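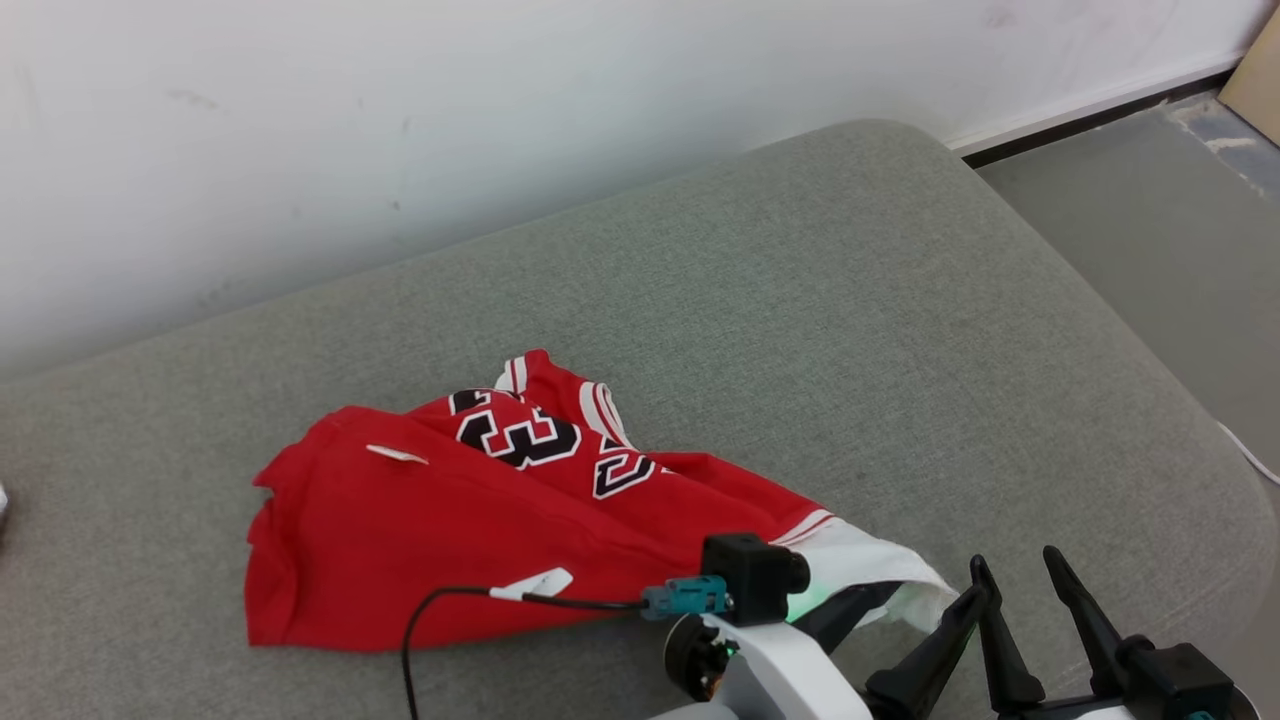
My sister asked me last night why I'd drive 257 miles to watch a high school team I haven't had any ties to in years, and I've been chewing on my answer ever since, so bear with me.

I grew up in Jarkstead. The gym there holds more people than the grocery store, the diner and both churches put together, and in February you still had to get in line before supper.

My dad kept score in a green notebook, every game, home and away. He'd read it back to us in the car — fouls and all — until somebody begged for the radio.

We lost to Plinolholm in overtime my junior year and I can still tell you what the popcorn smelled like. I can't tell you one thing I learned in chemistry that winter.

So yes, I'm going. I've got a thermos, a seat cushion and a room at the motel on Usuner Road, which has gone up to 100 dollars a night, good grief.

If any of you old Jarkstead folks are coming, I'll be on the visitors' side by the door, because the home side fills up by five. Come say hi! I'll have lemon bars.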